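Packing day comes early for the Rusadari mending library

16/08/2022

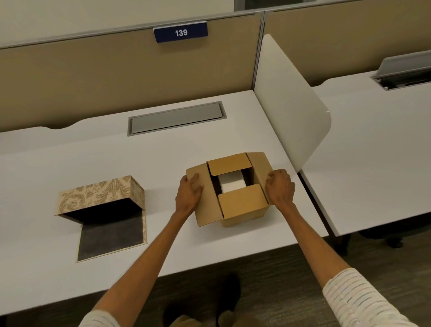

Anyone who has ever tried to move house in a hurry will have some sympathy for the people at the Rusadari mending library, who learned only last month that their upstairs office on Chraibi Street had to be handed back before the end of summer, and who have been filling cardboard boxes at their desks ever since.

The library, for those who haven't had the pleasure, lends out sewing kits, pattern books, darning tools and a good many odds and ends that are hard to put a name to. It began with a single shelf and now has 190 kits on the books, plus whatever members bring back with "just a few extras" tucked in (it's a generous crowd!). All of it has to travel across town to the old Zeltell building, where two rooms on the ground floor have been painted and are waiting.

Hường Mạch, who started the library and still answers most of its mail, had hoped to do the whole thing at a gentle pace through the fall. The new lease settled that question for her. "I thought I had until October to decide what to keep," she said. "Then I sat down at the desk with one carton and a roll of tape and just began."

The packing itself is simple enough. Small things go into the plain brown cartons, one kit to a carton wherever it fits, with the lender's card on top. The pretty boxes, the kind with patterned lids that people save for buttons and letters and can't bear to throw out, are being emptied first and wrapped separately so the corners don't get crushed. Kasun Kodikara has been keeping the list, and he asks that anyone dropping off a loan this week put their name on the kit in pencil, not pen, and please leave the flaps open so he can check what's inside before it gets taped.

By the start of this week some 65 cartons had been closed and stacked by the stairs, with a fair way still to go. Anoma Akanda has offered her van for the move, and a second one would be very welcome, especially from somebody who doesn't mind stairs. Clean used cartons are wanted too, the smaller the better, because a big one full of pattern books is more than most of us care to lift.

Lending is paused while the office is being packed, but returns can still be left at the Chraibi Street door between 10 and 6. Nothing will be counted late until the new rooms open, and members who would like to hang on to a kit a little longer are more than welcome to do so. It's one less to carry, after all, and Hường says she'd be glad to think of it getting some use in the meantime.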